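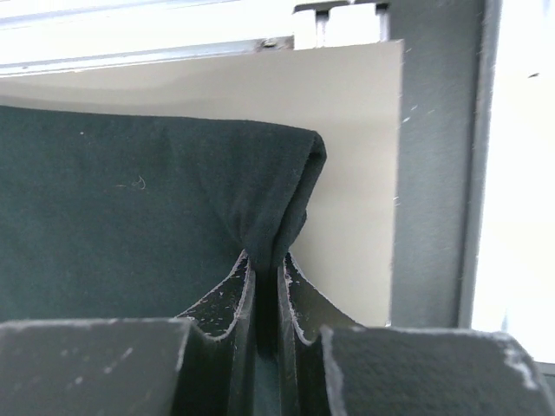 Dark green fabric with a soft, matte surface

Fulling is a finishing process in which woollen cloth is worked in water until its fibres close together. The finished cloth is thicker and narrower than it was when it left the loom, and it holds warmth better. The process is also known as walking or waulking, and in some districts as tucking.

History
Early fullers trod the cloth in tubs, using stale urine or fuller's earth to draw out the grease. Water-driven mills spread across Europe during the Middle Ages and took over much of this work. In the Cavden valley, 4 mills stood along 2 miles of river, the largest of them at Masilela Bridge. The local historian Impi Mustonen has traced their accounts, which record 975 pieces of cloth finished in a single year. The last wheel at Cavden was stopped one June and later sold for scrap.

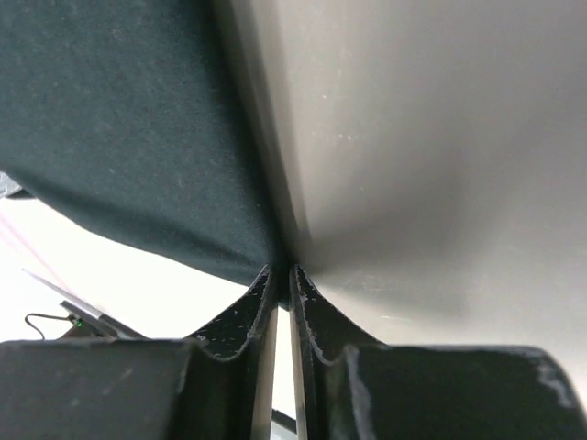
A large piece of fabric against a pale surface

Method
The cloth is first scoured, then beaten or rolled while wet. Shrinkage depends on the wool, the weave and the length of working. Cavden fullers allowed a loss of 15 per cent in width -- more for heavy coating. The cloth was afterwards stretched on tenter frames to dry, and the nap could be raised with teasels and sheared level.

Fulling and felting
The two terms are often confused. Felting begins with loose fibre, whereas fulling is applied to cloth already woven or knitted.

See also: Felt; Teasel; Tenterground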